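Okay friends, a few of you asked how the house swap went, so I'm going to do this in a bunch of little posts while the laundry runs. Get comfy, I've never told a short story in my life.

1/3/25, for anyone reading this later. We're home, the suitcases are still in the hall, and I'm on my second coffee.

The basics: we traded our place for a cottage in Drenstead, right up the hill from the lake. Two weeks, no money between us and the owners, just the yearly fee to the swap site, which for us is $184. I've paid more than that for one night near an airport!

We found each other on Nurkine, which is the smaller of the swap sites and the one I like best (you can message people before you commit to anything, and they write back like human beings). I'd sent out a few requests back in June and this was the one that stuck.

The owner is Sawsan Mansour and I want to say publicly that she is a gem. She left us soup in the freezer, a drawer of maps, and a handwritten note about the shower, where you turn the handle the wrong way first and then wait. We'd have been standing there in towels all morning without it.

Sleeping: one real bedroom downstairs with a queen bed, and then a loft with two twins under the slope of the roof. The kids claimed the loft before we had our coats off. If you're tall you will hit your head up there. My husband did it every single night and acted surprised every single time.

The kitchen is small but it's a cook's kitchen, if that makes sense. Good knives, a heavy soup pot, a gas stove that lights on the first try. No dishwasher, which I grumbled about for a day and then kind of enjoyed, because the sink looks out at the lake and somebody always came to dry and talk.

Getting there, since I know it'll come up: we flew, then rented a car and drove the last 400 miles over two days with a stop in Prendenton. You could do it in one long day without children. We have children.

Do stop in Prendenton though! There's a bakery called Khoury on the main street, and they make a flatbread with cheese and honey that I have thought about every day since. Go before ten or it's gone. We went after ten the first time, so I speak from sorrow.

Drenstead itself has maybe one of everything. One grocery, one gas station, one diner, one very good hardware store where I bought a sled and a potato peeler. The grocery closes at six, so plan your suppers.

The neighbor across the lane is Reijo Mäkelä, and he holds the spare key and runs the sauna down by the water. He'll heat it for you if you knock by lunchtime. He told us to stay in for ten minutes, and I made it to six and was proud of myself.
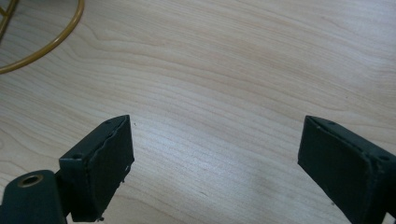 Evenings were my favorite part. Cards after supper, the woodstove going, everybody in thick socks, and not one person asking for the wifi password (it's on the fridge, and it's slow, and we lived).

A few things to know if you're thinking of asking Sawsan for dates. The lane isn't plowed on weekends, so get the rental with the good tires. There are stairs from the parking spot, and my mother would not have liked them. Bring slippers.

She's also asking swappers to skip the upstairs heater overnight and use the extra quilts. They're in the chest at the foot of the queen bed and they are plenty warm, the kids kicked theirs off.

Somebody messaged to ask what it would've cost to rent a place like that outright. I looked at one down the shore for the same two weeks and it was $2,000 before the cleaning fee, and it didn't come with soup.

And yes, they stayed at our house the whole time, and yes, it was fine! They watered the ferns and fixed the squeaky pantry door, and the cat now seems a little disappointed in us.

Dryer just buzzed. Ask me anything below and I'll get to you after supper, and if you've got a place somewhere warm and like cats, please send me a message.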